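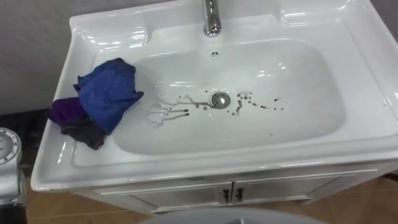
Qui décide que le lavabo est propre ?

Robotique / Logiciel / Tribune

Accueil Articles Tribunes Outils Archives Contact

Par Rukhsana Khattak

Je travaille depuis trois ans sur la partie logicielle d'un humanoïde auquel on demande des tâches de ménage, chez Letilska. Ma part du travail est l'enchaînement des actions : ce que le robot fait, dans quel ordre, et à quel moment il passe à la suite. Mon avis est que nous consacrons trop d'efforts à la génération du mouvement et pas assez à la décision d'arrêt. Je prends l'essuyage d'un lavabo, une tâche assez banale pour que chacun voie de quoi il s'agit, et sur laquelle nous nous sommes trompés plusieurs fois.

Le programme de départ tenait en quelques lignes sur le tableau. Saisir un chiffon posé sur le rebord, aller au fond de la cuve, frotter les taches, reposer le chiffon. Notre planificateur, Graver, sait très bien faire cela. On lui donne une zone à couvrir, un effort maximal à ne pas dépasser, une posture à conserver, et il rend une trajectoire. Quand la trajectoire est finie, il signale un succès. Toute la difficulté est dans cette dernière phrase.

Une trajectoire finie prouve que le bras est passé par les points prévus. Elle ne dit rien des taches. Elle ne dit même pas si le chiffon était encore dans la main au troisième passage. Or, dans notre arbre de comportement, c'est ce succès-là qui déclenchait la suite, et c'est lui qui remontait dans les statistiques. En juillet, sur une série de 44 essais, le tableau de bord affichait un résultat dont nous étions contents. Kiều Mạc a repris les enregistrements un par un, a regardé l'état du lavabo à la fin de chaque essai, et en a retiré 20 de la colonne des réussites. Le code n'avait aucun défaut au sens habituel. Il répondait à la question qu'on lui avait posée.

On m'objecte en général que c'est un problème de perception et qu'il faut attendre de meilleurs modèles. Je ne suis pas d'accord, ou seulement en partie. Presico, notre module de vision, détecte correctement des gouttes sombres sur de la céramique blanche. Il les perd dans certaines conditions, surtout quand l'éclairage du plafond se reflète sur les pentes de la cuve, et il lui arrive de prendre la bonde chromée pour quelque chose à frotter. Ces défauts sont connus et mesurés. Ils ne nous empêchaient pas de faire une vérification après chaque passage. Ce qui nous en empêchait, c'est que l'architecture ne prévoyait pas d'endroit où mettre la réponse. La perception était appelée une fois, au début, pour fournir la liste des taches. Ensuite le planificateur travaillait sur une photographie mentale du lavabo, de plus en plus fausse à mesure que le bras avançait.

Fahad Hayat, qui s'occupe de la commande, défendait ce choix pour une raison que je comprends très bien. Pendant l'essuyage, la main et le chiffon masquent une grande partie du fond. La caméra de tête regarde d'en haut, l'avant-bras coupe le champ, et tout ce que le module de vision rapporte à ce moment-là est douteux. Mieux vaut, disait-il, une estimation ancienne et cohérente qu'une estimation récente et trouée. Pour la boucle de commande, qui tourne vite et supporte mal les consignes qui sautent, il a raison. Pour la décision de s'arrêter, qui se prend une fois toutes les 20 secondes, l'argument ne tient plus. On peut se permettre de sortir le bras, de regarder, et d'y retourner.

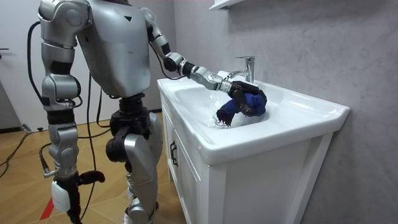 Sortir le bras a un coût, et c'est là que la discussion devient désagréable. Chaque retrait allonge la tâche. Il faut dégager la main sans heurter le robinet, attendre que l'image se stabilise, relancer la détection, comparer avec l'état précédent, replanifier une entrée. Dans une démonstration, ces temps morts se voient énormément. Le visiteur voit un robot qui hésite. Un robot qui enchaîne trois passages sans lever la main paraît compétent, même s'il frotte à côté. J'ai vu des équipes sérieuses supprimer leurs vérifications pour cette seule raison, et nous l'avons fait aussi pendant quelques semaines. Je le regrette. Les journaux de cette période sont à peu près inutilisables, car ils ne contiennent aucun état intermédiaire du lavabo. On sait où était le poignet à chaque instant et on ignore ce qu'il restait à nettoyer.

L'eau complique encore les choses. Une surface sèche et tachée se décrit assez bien comme une carte : tel point est propre, tel point est sale. Dès qu'il y a de l'eau dans la cuve, la carte bouge. Les saletés se diluent ou se déplacent, les reflets changent de place, le fond apparaît décalé sous la surface. Un chiffon mouillé n'a ni la forme ni le poids du chiffon sec qu'on avait modélisé. Notre première réaction a été d'ajouter des cas particuliers. Un seuil pour la cuve sèche, un autre pour la cuve humide, un délai d'attente, une exception pour la zone proche de la bonde, une exception à l'exception quand deux tissus se chevauchent. Le fichier de configuration de la tâche est monté à 1478 lignes. Mulugeta Chala a demandé un jour en réunion ce que faisait un certain paramètre, et la personne qui l'avait écrit n'a pas su répondre. C'était moi.

Nous avons fini par jeter la plus grande partie de ce fichier. Ce qui l'a remplacé est assez simple à décrire. Chaque action déclare maintenant ce qu'elle est censée changer dans le monde, et comment on pourrait le constater. Saisir un chiffon : les doigts sont arrêtés avant la fermeture complète, et un tissu est visible dans la main quand elle s'éloigne du rebord. Essuyer une zone : la zone est visible, bras retiré, et la détection n'y trouve plus rien. L'action n'a pas le droit de se déclarer réussie elle-même. Un autre processus s'en charge, avec ses propres entrées, et il dispose de trois réponses au lieu de deux : oui, non, je ne sais pas.

La troisième réponse est celle à laquelle je tiens le plus, et celle qu'on me demande le plus souvent d'enlever. Elle embête tout le monde. L'équipe de commande n'aime pas recevoir un « je ne sais pas » alors que le mouvement s'est bien déroulé. L'équipe d'apprentissage voudrait des étiquettes nettes pour ses données. La direction veut un pourcentage. Mais si l'on force la réponse à être oui ou non, l'incertitude ne disparaît pas, elle va se loger dans un seuil, au fond d'un fichier, où elle sera réglée un soir par quelqu'un de pressé. Je préfère la voir dans les journaux. Quand le vérificateur dit qu'il ne sait pas, le robot peut changer de point de vue, attendre, ou demander à l'opérateur.

Gebhard Mösli m'a reproché de réinventer des choses qui se trouvent dans les vieux manuels de planification, avec leurs préconditions et leurs effets. C'est exact. L'idée a été abandonnée dans beaucoup de projets, dont le nôtre, au moment où les politiques apprises sont devenues assez bonnes pour produire un geste crédible sans modèle explicite. Je n'ai rien contre ces politiques. La nôtre saisit un tissu froissé bien mieux que tout ce que j'avais écrit à la main, et je n'y reviendrai pas. Seulement, elle ne sait pas qu'elle a fini. Elle continue à produire des gestes d'essuyage tant qu'on ne l'interrompt pas, ou elle s'arrête parce que les démonstrations dont elle est issue duraient à peu près ce temps-là. Lui confier en plus le jugement sur son propre résultat me paraît une mauvaise idée, pour les mêmes raisons qui font qu'on ne relit pas bien son propre texte. 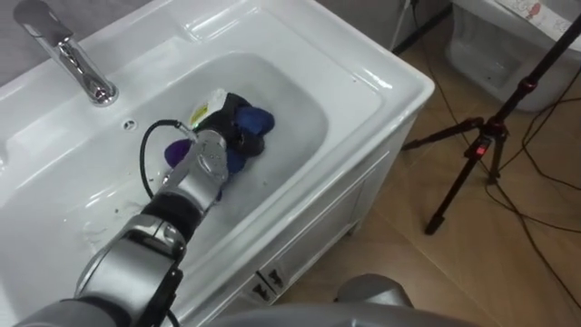 La pince dans l'eau au fond de la cuve, avec plusieurs chiffons. Vue de la caméra de tête.

Reste la question de plusieurs tissus dans la même prise, qui nous occupe en ce moment. Pour le planificateur, une main qui tient un chiffon et une main qui en tient davantage sont dans le même état : « occupée ». Pour la suite de la tâche, la différence est considérable. Si l'on doit essorer, étendre ou simplement poser un chiffon à un endroit donné, il faut savoir ce qu'on a pris. Le capteur d'effort ne tranche pas, surtout avec du tissu mouillé. La vision peut le faire quand les couleurs sont différentes, et beaucoup moins quand un tissu sombre en recouvre un autre. Nous avons essayé de faire déduire le contenu de la main par soustraction, en regardant ce qui manque sur le rebord. La méthode marche tant que rien n'est tombé dans la cuve entre-temps, et je ne parierais pas là-dessus.

Rosales, notre outil de relecture, nous aide plus que prévu sur ce point. À l'origine il servait à rejouer les trajectoires pour chercher les collisions. On y a ajouté une piste qui affiche, à côté des images, ce que le système croyait vrai à chaque instant. On fait défiler l'essai et on voit le moment où la croyance et l'image se séparent. C'est un travail lent, un peu fastidieux, et je pense que toute personne qui écrit du code de planification devrait en faire une heure par semaine. J'y ai trouvé des erreurs que les tests unitaires laissaient passer depuis des mois, dont une transition qui partait avant même que la main ait quitté l'eau.

Si je devais demander une seule chose aux équipes qui publient des résultats sur ce genre de tâche, ce serait de dire qui a décidé que l'essai était réussi, et à partir de quoi. Le robot lui-même, un vérificateur séparé, une personne devant l'écran, une personne devant le lavabo. Ces quatre réponses donnent des chiffres très différents sur les mêmes enregistrements, et on les trouve aujourd'hui mélangées dans les mêmes tableaux. Chez nous, la colonne existe depuis la fin de l'été. Elle est encore vide pour une partie des essais anciens, que Kiều reprend quand elle a le temps.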